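Open Lab Afternoon: Frequently Asked Questions
Drurkgate Automation Workshop
Last updated Oct 27, 2023

General

What is the open lab afternoon?
A supervised visit to the manipulation bay at Drurkgate. Visitors watch the cloth handling cell run its normal work and can put questions to the operators between runs. It is a working session, so the program depends on what the cell is doing that day.

Who runs it?
Deirdre Madigan leads the sessions. Edmund Grabowska looks after the cell and answers technical questions at the bench.

Do I need to book?
Yes. Use the form on the visits page and give one name per place. Group bookings from schools and companies go through the same form; write the group name in the notes field. Unconfirmed places are released the day before.

Is there a charge?
No.

How do I find the bay?
Enter through the yard gate and follow the signs for Building 3. The front part of the building dates from 1868 and has steps. Step-free access is at the rear, next to the loading door. Ring the bell and someone will come down.

The demonstration

What will I see?
The main item is cloth pick-up and folding. A two-finger gripper takes hold of a single piece of fabric, lifts it clear of the table, and lays it down in a folded state. Each attempt is called a run. Some runs are driven by an operator and some by the Lodhi controller, our in-house motion software. A sign at the barrier shows which mode is active.

Why fabric?
A rigid part has one shape, and its position can be described with a few numbers. Cloth changes shape whenever it is touched, and a fold can hide the edge the gripper needs. Most of the difficulty is in finding a usable edge or high point and closing on one layer only.

What does the robot's own camera show?
A small camera at the wrist looks out past the fingers. Its picture is shown on the monitor beside the barrier. At close range the cloth takes up most of the view, and very little of the table is left to work from. This is one reason a second, fixed camera is used as well.
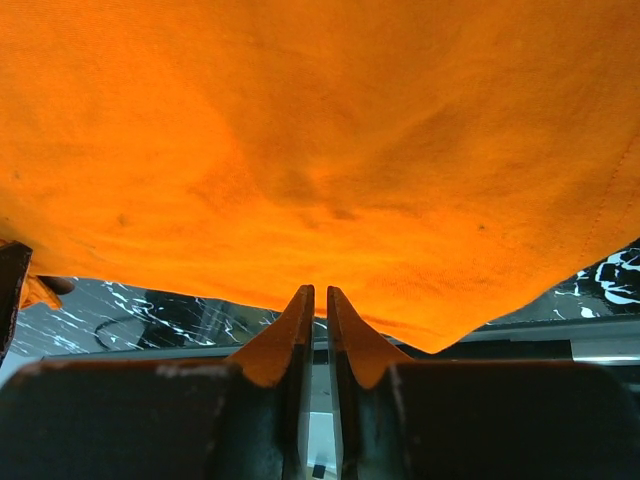
Wrist camera view: orange cloth above the gripper fingers, with the marbled work surface behind.

Why is the cloth a bright color?
Strong plain colors separate well from the black and white table surface. The disadvantage is that the color reflects onto the fingers at short distances, and a simple color filter may then count part of the gripper as cloth. Lodhi masks the finger area before it looks for edges.

Does the gripper feel the cloth?
Not directly. There is no touch sensor in the fingertips. The controller reads finger position and motor current. Thin fabric barely changes either value, so a grasp is confirmed by lifting and checking the camera picture.

How often does it work?
We log runs in blocks of 100. In the last complete block, nearly all lifts succeeded, but folds were much less reliable. The usual fault is a double pick, where two layers are taken together. Failed runs are not hidden from visitors – the operator resets the cloth and starts again.

Can I operate the robot?
Sometimes. If the schedule allows, visitors aged 16 and over may try the Lero hand controller at reduced speed. Edmund Grabowska decides on the day. Places cannot be reserved.

Safety and conduct

How close can I stand?
Behind the yellow line. The emergency stop buttons are at each end of the barrier. Press one if you see a hazard. Do not press one to pause the demonstration.

What should I wear?
Closed shoes. Long hair and scarves must be tied back if you are using the hand controller.

May I take photos?
Yes, without flash. Flash disturbs the fixed camera and can spoil a run. Please ask before photographing staff or other visitors.

Can I bring my own fabric?
Yes, within limits. Pieces should be clean, dry, and no smaller than 200 mm on the short side. No pins, beads, zippers, or metallic thread. Hand them in at the desk on arrival. We will test them at the end of the session if there is time.

After the visit

Is the run data available?
A summary sheet can be sent on request. Raw camera recordings are not released.

Will the Jirner arm be shown?
Not at present. It is being recalibrated and should return to the bay in December.

Who do I contact with other questions?
Send them through the visits page, marked for Deirdre Madigan. Include your booking reference if you have one.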